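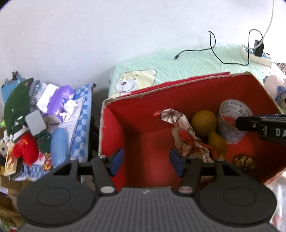

*Two grippers over the red box at Dredthorpe. Crumpled cloth, yellow ball, roll of tape.*

Siham Ait Brahim wants clutter. Real clutter, the kind you find on a bed before a move. So her Tutska project does its box packing with household junk – plush toys, tissues, a booklet, whatever is in the pile.

The method is simple to say. A person holds a gripper in each hand, does the job, and the camera on the tool records it. No robot in the room. The arm learns later, from 1375 recorded runs, each capped at 30 seconds.

First results were bad. Hard things went fine. Cloth didn't. It bunched, it snagged on the box rim, the policy let go to early. Ehab Benkirane went back through the failures and found the demonstrators were the difference: the good ones paused before opening the fingers. Short pause, easy to miss. The team kept those runs, cut the rest, retrained.

Out of 20 cloth trials the new version dropped 3. Same arm, same box, smaller data set.

Ait Brahim isn't celebrating. "One box," she says. "Ask me again in December." By then they want a second site runing, at Usness, with other people's clutter.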